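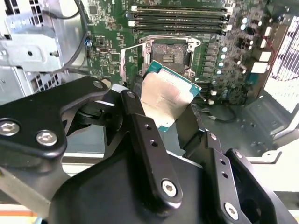
The gripper with a processor, in front of the open socket.

Folto Bench Cell for computer disassembly and refitting

By Aurélien Carré, February
Reading time: 4 minutes

Search products, manuals, spare parts

The Folto Bench Cell is a single-arm robot station for workshops that take apart used desktop computers, or put tested parts back into them. The computer stays in its own case and lies on its side on the platform. The arm comes from above and works on the motherboard where it is mounted, so your staff do not need to pull the board out first.

Most of our customers ask first about the processor. It is a small, flat part, and the socket under it does not forgive a bad angle. For this reason the fingers of the Folto gripper are narrow, and the wrist can tilt inside the case. The camera sits close to the fingers and sees the part and the socket together.

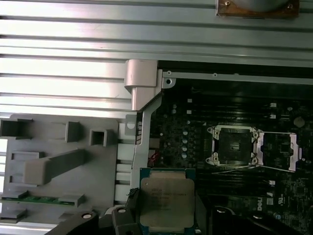
With this near view the operator can check the position before the last movement, which is always made at slow speed. The speed is set in the Skevero software, in the menu "Approach". We deliver it with a cautious value and we advise to keep this value during the first weeks. After that, each workshop finds its own rhythm.

Memory modules are handled with the same fingers. You do not change the tool between the processor and the memory, and this saves more time than we expected when we made the first cell.
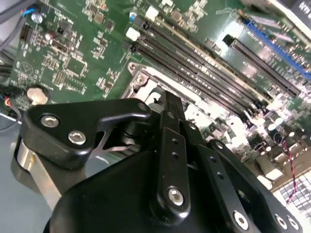
Close view from the wrist: memory slots and the metal bracket of the socket.

What is in the delivery

-- Arm with Folto gripper, mounted and calibrated
-- Wrist camera and 2 fixed cameras
-- Slatted platform
-- Parts fixture, grey, 3D-printed
-- Skevero software, licence for 4 users
-- Spare fingers and a set of hex keys

The fixture stands beside the computer and holds the small parts while the arm is busy with something else. The drawing file is included, so you can print it again or change it for your own parts. Order number of the fixture alone: 2503. 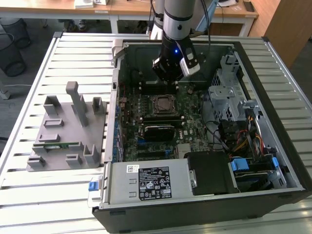 Bench Cell with a desktop tower on the platform; the parts fixture is at the left.

Installation and service

The cell needs a flat floor and a normal wall socket. Our technician installs it in one day and stays the next morning for training. The warranty is 13 months -- longer contracts are possible through our service partner Quiambao. For the older Gratero platform we sell an adapter plate, but please send us the measures of your table before you order it.

Price on request. Please tell us which computer models you handle most often.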